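설거지는 밤에 하는 게 아니에요
식탁 치우기만 십 년째 궁리한 사람, Caradog Gough 씨를 만나고 왔어요

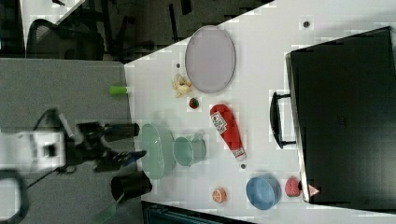

밥 먹고 난 식탁은 뭐부터 치워야 하나요?
음식부터요. 남은 과일이랑 간식거리를 먼저 통에 담거나 냉장고에 넣고, 그다음에 소스병, 그릇은 맨 나중이에요.

이 순서를 듣고 저는 좀 억울했어요. 저희 집은 무조건 그릇부터거든요. 접시를 싱크대에 쌓아 놓고 돌아서면 식탁에 과일 반쪽이 굴러다니고, 그걸 담을 그릇이 없어서 방금 내려놓은 그릇을 다시 씻고… 아, 이 얘기를 하니까 Gough 씨가 손뼉을 치면서 웃으시더라고요.

"그게 제일 흔해요. 수업에 오시는 분들도 거의 다 그렇게 하세요. 깨끗해 보이고 싶으니까 큰 것부터 손이 가는 거죠. 접시 하나 치우면 자리가 확 넓어지잖아요. 기분은 좋은데 일은 늘어요."

Gough 씨는 작은 살림 교실 Prellano를 하고 계세요. 수납장 짜는 법 같은 건 안 가르치고요, 딱 식탁이랑 싱크대 사이만 다룹니다. 그게 무슨 수업이 되나 싶었는데 5월 반은 벌써 마감이래요! 한 반에 10명씩 받는데, 부부가 같이 오는 경우도 꽤 있다고 해요. (싸우다가 오는 거 아니냐고 여쭤봤더니 대답은 안 하시고 차만 따라 주셨어요.)

제일 궁금했던 건 역시 옆으로 누워 있는 물건들이었어요. 컵도 눕고 대접도 눕고 케첩병도 눕고. 저희 집 식탁도 저녁 여덟 시쯤 되면 딱 저 꼴이거든요. 저는 어떻게 하냐면, 일단 다 세워요. 줄 맞춰서요. 그러고 나면 뭔가 한 것 같아서 소파로 갑니다.

"세우는 건 치우는 게 아니에요." 아주 단호하게 말씀하셨어요. "한 번 손에 잡았으면 그대로 자기 자리까지 가야 해요. 컵을 잡았으면 싱크대로, 케첩을 잡았으면 냉장고 문 칸으로. 식탁 위에서 자리만 바꾸는 건 나중에 똑같은 물건을 또 한 번 잡겠다는 뜻이거든요."

그럼 왔다 갔다를 몇 번이나 해야 하냐고 물었더니, 네 식구 기준으로 3번이면 된대요. 첫 번째는 먹을 것, 두 번째는 병이랑 양념, 세 번째가 그릇. 쟁반을 쓰면 되지 않느냐는 질문도 많이 받는데 쟁반은 별로 안 좋아하신다고요.

"쟁반에 올리면 꼭 싱크대 옆에 쟁반째로 두게 돼요. 그 상태로 아침까지 가요. 저도 그랬어요. 쟁반이 작은 식탁이 되어 버리는 거예요."

이 부분에서 제가 너무 찔려서 잠깐 딴 얘기로 돌렸습니다. 과일 얘기요. 오렌지를 반 잘라서 반쪽만 먹었을 때, 남은 반쪽은 어떻게 하시냐고. 저는 랩을 씌우는데 늘 가장자리가 뜨거든요.

"접시에 엎어 놓으세요. 자른 면이 아래로 가게. 다음 날 먹을 거면 그걸로 됐고, 아니면 즙을 짜서 물에 타 드세요. 딸기는 꼭지 떼지 말고 그대로 넣으시고요. 꼭지 떼서 씻어 놓으면 금방 물러져요. 복숭아는 단단하면 그냥 밖에 두세요."

바나나는요? 했더니 껍질 벗겨서 잘라 놓은 바나나는 포기하고 그 자리에서 드시래요. 아니면 얼리거나. 이 대답이 왜 그렇게 반갑던지요.

교실 부엌 얘기도 좀 할게요. 넓지 않아요. 싱크대가 창 쪽에 있고, 그 옆에 Gullix라는 건조대가 놓여 있는데 2단짜리예요. 동네 그릇 가게 Kurtuluş에서 사셨다는데 그 가게 얘기만 한참 하셨어요. 주인이 그릇을 크기별로 안 쌓고 색깔별로 쌓아 놔서 찾는 데 하루 걸린다고, 그런데도 자꾸 가게 된다고요. 연한 청록색 컵이 있으면 옆에 비슷한 색 볼을 꼭 같이 놔두니까 둘 다 사 오게 된대요. 장사 잘하시네요, 진짜.

색이 도움이 되냐고 물어봤어요. 저는 흰 그릇만 쓰거든요.

"아이가 있는 집이면 색 있는 게 편해요. '파란 그릇 가져와' 하면 가져오니까요. 흰 그릇만 있으면 '그거 말고 그 옆에 거' 이러다가 그냥 내가 하고 말지, 하게 돼요. 식탁은 흰색이 좋고요. 흘린 게 보이잖아요. 안 보이면 안 닦아요, 사람이."

행주는 Bisow 걸 쓰신다는데 특별한 이유는 없고 처음 산 게 그거라서 계속 쓴다고 하셨어요. 그 행주로 식탁을 닦을 때는 먼 쪽에서 내 쪽으로, 한 방향으로만. 동그랗게 문지르면 부스러기가 제자리에서 돌기만 한대요. 저는 삼십 년 넘게 동그랗게 닦았는데 말이죠.

그리고 제목에 쓴 그 말. 설거지는 밤에 안 하신답니다! 저녁에는 음식 넣고, 병 넣고, 그릇은 물에 한 번 헹궈서 싱크대에 두고 끝. 설거지는 아침에 커피 물 올려놓고 하신대요.

"저녁에 다 끝내려고 하니까 시작을 못 하는 거예요. 식탁만 비우자, 그러면 할 만해요. 식탁이 비어 있으면 아침에 앉을 데가 있고, 앉을 데가 있으면 밥을 먹어요. 저는 그게 되게 중요하더라고요."

그래도 기름 묻은 프라이팬은 밤에 닦으신다고 해요. 그건 아침에 보면 기분이 나쁘대요. 원칙이 뭐 이러냐고 둘이 한참 웃었어요.

나오면서 숙제를 하나 받았어요. 일주일 동안 그릇을 맨 마지막에 치워 보기. 사흘째까지는 했고요, 나흘째에 손님이 와서 또 그릇부터 들고 일어났습니다. 케첩은 그날 밤새 식탁에 있었어요.

다음 반은 자리가 나는 대로 교실 문 앞에 써 붙인다고 하세요. 전화 문의는 오후 두 시 넘어서가 좋고, 준비물은 앞치마랑 집에서 쓰던 행주 한 장이에요.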